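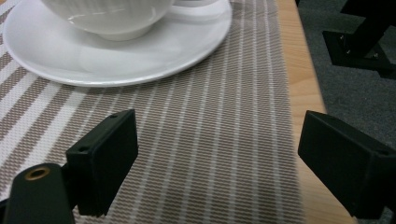
From: Radu Anghel
Date: 16 January 2021
Subject: Re: Oil or varnish for a dining table?

Hello all,

Sorry for the slow answer, I've been reading this thread on my phone all week and typing anything longer than two lines on it drives me mad.

> I've sanded our old beech table back to bare wood and now
> I'm scared to touch it. My brother-in-law swears by oil, the
> man in the shop wants to sell me Uretex, and everything I
> read online contradicts the last thing I read. We eat at it
> three times a day, two of us are under ten, and I would like
> not to do this again before they leave home. What do people
> use? And does oil really stop rings from cups, or is that
> wishful thinking?
>
> Also how long before we can eat off it? We're currently
> having all our meals on the sofa.

I've done it both ways, on two tables, so I'll tell you how each went and you can make up your own mind.

The first was an oak one we bought from Babić when he was clearing out the back of his workshop. I put Uretex satin on it, three coats, with a light rub down between them. It looked lovely for four years. Nothing got through it, not red wine, not beetroot, not the time I put a casserole dish down with a tea towel folded only once (I got told off for that one). Then it started to go in one place, right where I sit and lean my elbows, and once it had started it went quickly. You can't patch it, or at least I can't. I tried, and ended up with a shiny island that you could see from the hallway. So the whole top had to come off again, and that was most of a September gone, with dust in the butter and everywhere else.

The second is the one we have now, and it got Hamadwood oil. Very thin coats, a rag, wipe off everything that hasn't soaked in after twenty minutes or so. I gave it four coats with a day between each. You will think after the second that it's done. It isn't! 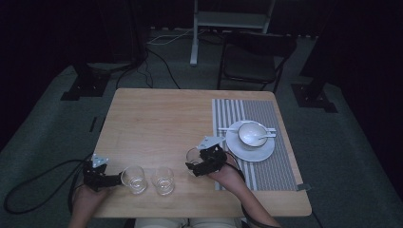

As for rings, yes, you do get them. A cold glass left standing overnight will leave a pale mark on oil, and a hot mug will too if the coat is still young. The difference is what you do next. Mine mostly fade on their own in a day or two, and the stubborn ones I rub with a bit of the fine grey pad and a dab of oil on a Sunday evening, and by breakfast I've forgotten where they were. It takes less time than finding the coasters. We do own coasters – the cats have them, I think.

So with two small ones in the house I'd go for oil, but only if you're the sort who'll give it another coat every spring. If you know you won't, use the varnish and enjoy your four good years. My sister is in the second camp and perfectly happy there.

On eating off it: the tin says a day and I'd ignore the tin. Ours still smelled after three. I'd give oil a full week before you put plates on it and longer before anything wet is left standing, and for the first month or so I'd use a cloth. Varnish is quicker. Keep the sofa going a bit longer, sorry.

One more thing, and please don't skip it. Spread your oily rags out flat outdoors to dry, or drop them in a bucket of water. Don't scrunch them up and put them in the bin. They can heat up by themselves and catch fire, it's not an old wives' tale.

Somebody asked further up whether Prusero wax over the top is worth it. I tried it on a shelf and found it went sticky near the radiator, but I may well have put too much on. Would like to hear from anyone who's used it on a table.

What grit did you stop at, by the way? If you went very fine, beech sometimes doesn't want to take the oil at all, and you may need to go back a step to 150 or so before you start.

Radu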